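Ticket 181 – Kauppinen turntable, crackle and pops on the left channel
Status: Solved
Opened: 29th January
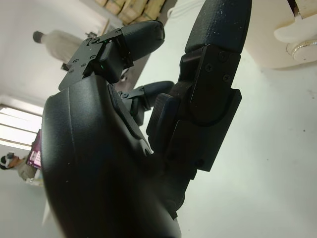 I love this turntable, so please read this as a ticket from a happy owner with one annoying noise! It's the Kauppinen belt drive I bought from the Stomville store in October, going through a Brarnbridge phono preamp into a pair of old bookshelf speakers. Every record crackles on the left side, with a sharp pop every so often, including on brand new pressings. My first thought was static, so I've become a little obsessed with dust. Matte black plastic is great for showing you how much is floating about, and the pale specks on the smooth black housing in the picture are the kind of thing I mean. On a shiny record they hide in the grooves until you hold it under a lamp. I've brushed everything twice and the crackle is the same.

What I've tried so far:
Cleaned the stylus with the little brush from the box
Swapped the belt (no change, didn't expect one)
Moved the preamp to the other end of the shelf, well away from the router
Tried a different wall outlet
Played the same records at a friend's house – dead quiet, beautiful

Speakers are fine with the radio on. Happy to open things up if you tell me which screws to leave alone.

Reply from Skangate Audio Support

Thanks for such a thorough list, and great thinking on testing the records elsewhere. That clears the records, and the radio clears the speakers. We'd like to find out whether the noise follows the channel.

1. Turn the amp all the way down.
2. At the preamp input, swap the red and white plugs coming from the turntable.
3. Play a side you know well at normal volume.

If the crackle moves to the right, the trouble is in the turntable or its cable. If it stays left, look at the preamp or whatever comes after it. No need to open anything yet.

Update from customer

It moved to the right! I was way too excited about that. I put the plugs back and wiggled the cable where it goes into the back of the turntable, and I can make the pop happen on demand. Bending it toward the wall is worst. With the cable held straight I got through a whole side with one tiny tick.

Reply from Skangate Audio Support

Perfect, that's a worn cable or a loose socket. Try another cable first, a short one if you can. Please switch the amp off before unplugging. While you're back there, make sure the thin ground wire is snug under its post.

Update from customer

New cable in, ground wire tightened (it was barely hanging on). I've played four albums back to back and the left channel is silent between tracks. I can hear the singer breathe in on one I've owned for years! The old cable had a crease right behind the plug, probably from me shoving the shelf against the wall.

One small thing for your setup page: a note about leaving room behind the turntable would have saved me a week. Otherwise please close this – I'm off to play side two.

Closed by Skangate Audio Support
Cause: damaged signal cable, left channel
Fix: cable replaced by customer, ground wire tightened
Follow-up: clearance note sent to the people who look after the setup page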